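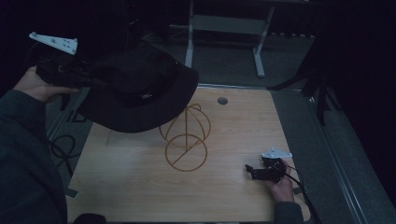 D. Karunaratne

The Branell pair is a set of two hand-held grippers built at the Naston shared workshop in Drurholm. Each is carried in one hand and worked by the person holding it, who uses it to pick things up and put them down again. The movements are recorded and later given to a robot arm to copy. The pair is the workshop's longest-running automation project and the only one to have had its own shelf taken away twice.

Name

Branell is the word stenciled on the crate in which the first set of motors arrived. The motors were returned. The crate was kept, and the name was written on the shelf label before anyone had proposed a better one.

Construction

Both grippers are black, with a white triangular plastic plate mounted on top. The fingers come in pairs and close toward each other when the handle is squeezed. They were printed at the workshop in a stiff filament, found to be too slippery for anything but other pieces of stiff filament, and lined with strips cut from a bicycle inner tube. The lining is replaced whenever it starts to peel, and also in April, when the bicycle people clear out their bin.

The plates went through 27 versions. The early ones were square and knocked against each other whenever both hands reached for the same object. Trimming the inside corners helped, and after enough trimming there was a triangle. Members who joined later tend to assume the shape was chosen for strength, and the build notes do not correct them.

Power and data run through a cable. A battery version was started and remains in a drawer, at a weight that made the left wrist ache after one tray of cutlery. The cable is long enough to reach the table from the wall outlet if it is laid along the floor, and slightly too short if it is taped up neatly as the house rules require.

Use

Work is done standing at a table with one gripper in each hand. A session consists of a single household chore repeated until the recordings look alike or the operator wants to go home. Chores on the current list include stacking bowls, closing a zippered pouch and hanging a bucket hat on a wire stand.

The hat is considered the hardest. A bowl is the same shape from one attempt to the next, while a floppy brim folds wherever it likes. The written procedure asks the operator to lift the hat with one gripper, bring it over the stand, and use the other to hold the stand or coax the brim down. It also asks the operator to move slowly. New operators read this line, agree with it, and fling the hat.

A full set for one chore is 800 recordings. Sets have been completed for the bowls and the pouch. The hat set stands at 63 usable recordings, a figure that was higher until somebody looked at them.

Results

Trained on the bowl set, the workshop's robot arm stacks bowls dependably, provided that they are the same bowls. With the pouch it pulls the zipper shut and then continues for a short distance, taking the pouch along. No training has been attempted with the hats, although the arm was once left running near one and closed its fingers on the brim, an event still listed in the project log under "achievements."

Variants

A smaller version for narrow hands was built from the same drawings at a reduced scale. The screws were not reduced, so the holes had to be drilled out again by hand. It works well and is usually the first to be borrowed.

A version with a third finger was proposed and got as far as cardboard.

Upkeep

Screws on the top plates work loose and are checked before each session. The fingers are set to a closing gap of 4 millimeters, measured with the feeler gauge tied to the shelf. The string was added after the second gauge went missing. The grippers should be stored with the plates facing up and should not be used to retrieve items from behind the laser cutter, for which there is a broom.

See also

Naston workshop; Robot arm (second floor); Inner tubes, uses of; Shelf allocation disputes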